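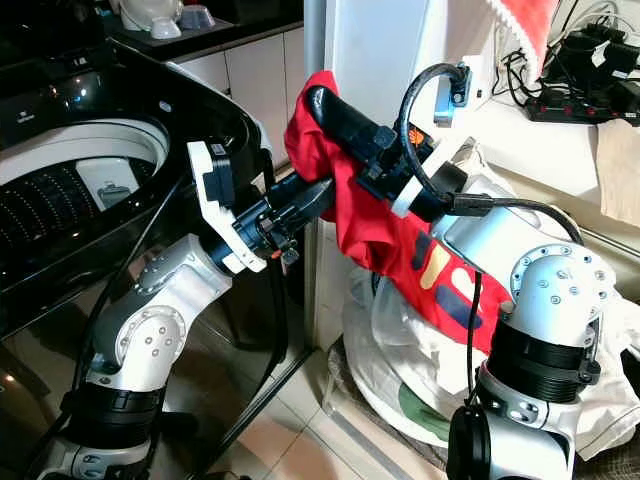
How does laundry get clean?

Clothes get dirty in two ways. Some dirt comes from outside, such as mud, grass and spilled juice. The rest comes from you. Your skin makes sweat and a kind of oil, and both soak into cloth all day long.

Water can wash away sweat and a lot of mud. It can't do much about oil. If you pour cooking oil into a glass of water, the oil floats on top and the two stay apart. The same thing happens in a shirt. Water runs past the oily spots and leaves them there.

What detergent does

Laundry detergent is made of tiny pieces called molecules. One end of each molecule sticks to water. The other end sticks to oil. When you wash a shirt, the oil ends grab the grease and the water ends hang on to the water. The grease breaks up into very small drops, and the water carries them off.

Many detergents also have enzymes in them. Enzymes cut big sticky bits of food, like egg or gravy, into smaller bits that rinse out more easily.

Why the machine moves

Detergent works faster when the clothes are moving. In some top-loading washers, a post in the middle called an agitator turns back and forth. Other washers have a low plate at the bottom that spins. Front-loading washers lift the clothes up and drop them again.

At the end, the tub spins very fast. The water is pushed out through small holes in the tub, and the clothes stay inside.

Why colors run

Dye is what gives cloth its color. In new clothes, some of the dye may be loose. A new red shirt can turn white socks pink. Cold water helps keep dye in place, so wash new red things by themselves the first time.

Before machines

Lensa Shiferaw grew up in Castthorpe, where her grandmother washed for a family of nine. Wash day began at 5 in the morning. The clothes were boiled in a tub, rubbed on a ridged board, rinsed twice and hung on a line 32 feet long. In September, when it rained a lot, they hung in the kitchen.

Try it

Put a drop of cooking oil in a jar of water. Close the lid, shake it and wait a minute. Then add a little dish soap and shake it again. Look at how long the oil takes to come back to the top.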